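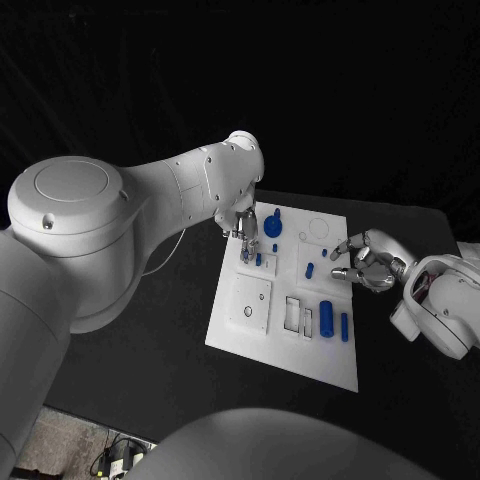 The March work period covered the bimanual insertion package, the last of the bench tasks agreed with Nonus before the project moves to household and shop-floor chores. The purpose of the package is narrow. We want to know whether two arms with multi-fingered hands can place small parts reliably enough to justify trying them on shelf restocking, cabinet hinges and similar jobs. The test board carries blue pegs, cylinders of different diameters and one gear, with white fixtures to receive them, and both hands work over it at the same time. The smallest pegs remain the limiting case.

Results to date

The team ran 300 trials on the current board. Of these, 269 finished with the part seated and no operator stop. A trial counts as finished only if the part stays in place when the hand has opened and withdrawn. Earlier reports used a looser rule and their rates should not be compared with this one.

Most of the failures were on the small pegs. Debora Lombardi reviewed the logs and found two main causes: the peg rotated between the fingertips during the approach, or the hand released it before it had entered the hole. Large cylinders gave little trouble. The gear was placed correctly in most attempts but needed a second push more often than we would like, and the second push adds up to 50 seconds to the cycle.

Relevance to chores

Primo Fiore spent part of the month at the Moulin store, timing staff at the tasks on our candidate list. His notes are attached as Annex 2. Hanging price tags and refilling small-parts bins are close to what the bench already does. Folding, bagging and anything involving a wet cloth are not, and we have no data that would support a claim either way.

Speed is the weaker side of the case. A store employee fills a bin by the handful, while the arms handle parts one at a time. At the present rate the system could be useful overnight, with the store closed, but it would not keep up with staff during the day. For home use the position is less favorable — lighting, clutter and furniture height all vary, and the bench controls for each of them.

Changes to the plan

Grustutard has delivered the revised fingertip pads. Fitting them took longer than planned and the comparison runs will fall into the next period. Osvaldo Fabbri has asked that the force limits be left unchanged until those runs are complete, and we agree.

The bin-refill trial at Moulin is still scheduled as the first task outside the lab. We request approval to move the unspent travel budget to spare finger joints. The amount and the supplier quote are in Annex 3.

Cinzia Gatti
Technical lead, Zotia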